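Clavby Chores: Laundry Subset
README

Clavby Chores records robot arms attempting ordinary household and light shop-floor work. The question behind it is narrow: which chores can a general-purpose arm with a two-finger gripper finish today without a person stepping in? This card covers the laundry subset only. The sorting and packing subsets have their own cards.

Contents

The subset holds 1901 episodes across 4 tasks: flatten a shirt, fold a shirt, fold a towel, and stack folded items. Each episode is stored in its own folder with video from a fixed camera, joint positions, gripper opening, and a short text instruction. Failed episodes are kept and labeled. They make up nearly 22 percent of the total, most of them in the shirt tasks.

Shirt episodes start from one of 3 layouts: flat, half folded, or dropped. The layout is stored in the field start_state. Dropped starts are the hardest, and we suggest reporting them separately.

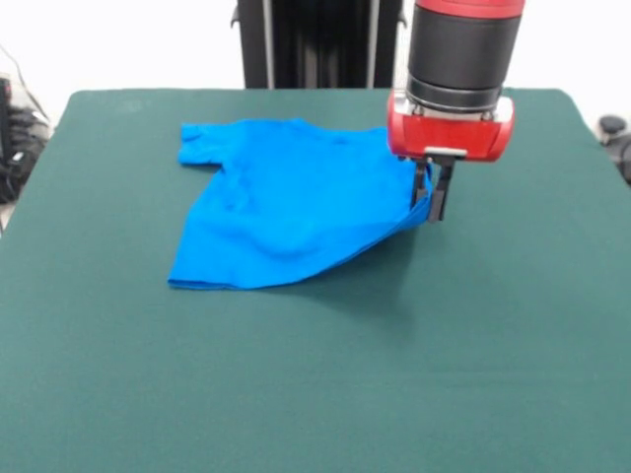
Shirt task: gripper holding one edge of a blue T-shirt on the green work surface.

Labels

Each episode has one outcome: done, partial, or failed. "Done" means the item ended inside the target outline with no sleeve sticking out. "Partial" means at least one fold was completed. Outcomes were assigned from the last second of video by two raters, and disagreements went to a third. A separate field, grasp_layers, records whether the fingers took one layer of cloth or more. It is left blank where the raters could not tell.

Known limits

Cloth was laid out on a table at a fixed height. Nothing was pulled from a basket or a dryer. Lighting was steady. Results on this subset should not be read as evidence that a machine can do a household's laundry. The Polat baseline finishes most towel folds but is slow, and it often picks up two layers of a shirt when one is wanted.

Gripper opening values drift slightly in long episodes. Use the corrected column, grip_mm_c.

Splits

Train, validation, and test are split by garment, so no test garment appears in training. The Skokden loader reads the split file directly. Older Prundivell scripts expect one folder per split and need the conversion tool in /tools.

Changes

May: fixed swapped labels in the towel task; removed duplicate episodes from validation.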